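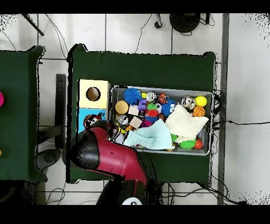 The inspectorate's notice reached Tarelov School on Saturday, May 1, 2021, at a time when the office was closed. The registrar read it on Monday. It gave the school until September to account for its attendance return, in which 1136 pupils were listed and every one was marked present on every day of the year.

She pulled the return and compared it with the paper registers. The registers listed 636 pupils. The other names had come over from Gollell when the two schools were merged on the district's system, a merger that had been approved, entered and then canceled. The cancellation had been filed under a different code.

Gollell had been reporting the same pupils separately. Its attendance stood at 91 percent, and it had been placed on the watch list. Tarelov, at 100 percent, had received a commendation and a framed certificate, which hung outside the principal's office.

The registrar drafted a correction. The form had a field for pupils added and a field for pupils withdrawn, but none for pupils who had never arrived. She called the district office in Majali and was told to use the withdrawal field. Each withdrawal required a reason - moved, transferred, graduated or deceased. She asked for a fifth option. The clerk said a request could be made in writing and would be considered at the next revision.

She chose transferred. The system asked for a receiving school. She entered Gollell, and the system rejected the entry, as the pupils were already enrolled there. She tried Tilta, the training site used for testing the software. It was accepted.

By the end of the week Tilta had 500 pupils and no building. In June the inspectorate wrote to it, care of the district, to schedule a visit.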